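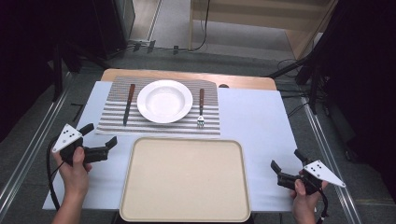 How do you stop a bag of salad going slimy before you've eaten half of it?

Tip it out the minute you get home, dry the leaves properly and put them in a lidded box with a folded sheet of kitchen paper on top. Swap the paper when it feels damp.

I love this one because it costs next to nothing, and I've had rocket still perky a week later! The box wants to be roomy. If you have to press the lid down, use two boxes.

More ways to get through your greens

Herbs. Parsley and coriander go in a jar with a splash of water, stems down, in the fridge door. Basil hates the cold, so leave it on the worktop (mine lives beside the kettle and seems happy enough). Any tired bits can be chopped, pushed into an ice cube tray and covered with olive oil.

Carrots. Twist off the leafy tops before you put them away. Bendy carrots come back beautifully if you stand them in cold water in the fridge overnight. Cut them into sticks while you're at it and you've got something to crunch when you come in starving at 5 o'clock.

Broccoli stalks. Please don't bin them! Peel off the tough outside, slice the pale middle as thin as you can and throw it into a stir-fry, or eat it raw with lemon and a pinch of salt. Ottilie Pfister sent me that one in June and I've been doing it ever since.

Beans and lentils. Cook the whole packet and freeze it in portions, flat, in bags. They stack like books and a portion thaws in a bowl of warm water while you chop an onion. Red kidney beans need a good soak and a proper hard boil first, so follow the packet.

Mushrooms. Paper bag, never plastic. Fry them in a dry pan until the water has gone, then add a small knob of butter at the end. You get far more flavour and use a lot less fat.

Senyo Odoi asked whether frozen spinach is any good in soup. It's brilliant! Drop it in straight from the freezer for the last few minutes and grate some nutmeg over. I keep 2 bags on the go all winter, one for soup and one for eggs.

Next time: what to do with a whole celeriac.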